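Brenura Opens Its April Room Reset to More Households

Grostine -- Brenura, the home-care company behind the Gikano tidying guide, is happy to announce that its Room Reset program is open again, and this time there is space for 270 households. It starts with the bed, as it always has, and with whatever clothes have landed on the duvet since morning.

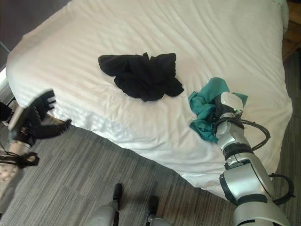
Each session lasts 40 minutes and sticks to a single bedroom -- clothes first, then bedding, then the floor, with one basket kept within easy reach the whole time. 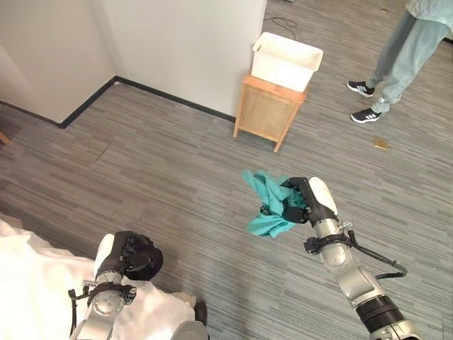

A teal cloth and a white basket in a carpeted room.

More than 11 neighborhoods can now sign up through the Coutinho office, and we would dearly love to hear from yours!
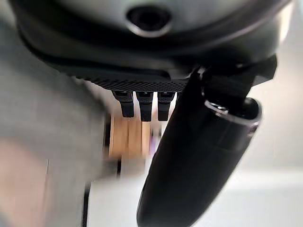 Coutinho added that evening places tend to go first, so families should write early in the month.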